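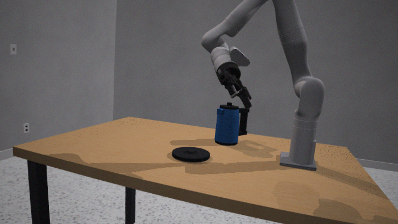

What do you do with an old murder case that everyone in town thinks they already know? You go to the county archive and read the inquest file from the first page to the last.

I finally did it with the Torkerow mill poisoning, and I'm still buzzing! I grew up twenty minutes from Torkerow and heard the story at every sleepover: jealous housekeeper, arsenic in the soup, midnight confession on the bridge. The file runs to 201 pages, most of it in one clerk's handwriting (he had a terrible capital S), and there is no soup anywhere in it. No bridge either. The mill owner fell ill after breakfast, and the doctor from Dultau took until four in the afternoon to reach him.
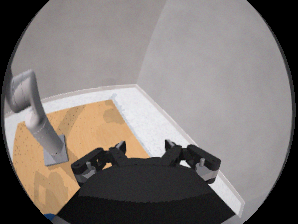
Eun-ji Heo
Blogger, true crime reader, archive regular

The housekeeper gets exactly two pages of testimony, and she is wonderful. The coroner asks her the same thing three times about the pantry key and she gives him the same answer three times, a little shorter each go. I laughed out loud and got a look from the next desk. She was never charged. She wasn't even called back for the second session, so how she ended up as the killer in every version I heard as a kid, I have no idea.

My best guess is the newspaper. The Gellden paper ran a long piece the following January with the soup in it, and a lot of later tellings borrow whole sentences from that. Wenjie Bai, who runs the reading room, pulled the microfilm for me and we compared them side by side - same adjectives, same order.
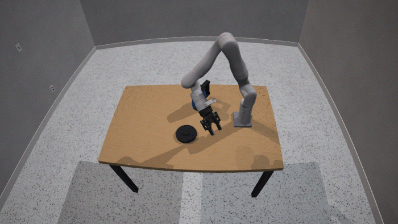
And then there's the brother-in-law. He had bought rat poison at the druggist's in Dultau and signed the book for it, which sounds terrible until you get to page 123, where the druggist says half the valley bought the same stuff that month because of the grain stores. The jury came back with "poison, by whose hand unknown" and that was it.

I want to find that druggist's book next. Iason Michailidis left a comment on my last post saying some of the shop's ledgers went to a museum in Tang, so I've written to them. If anybody reading had family at the mill, please email me, even if all you've got is the soup version!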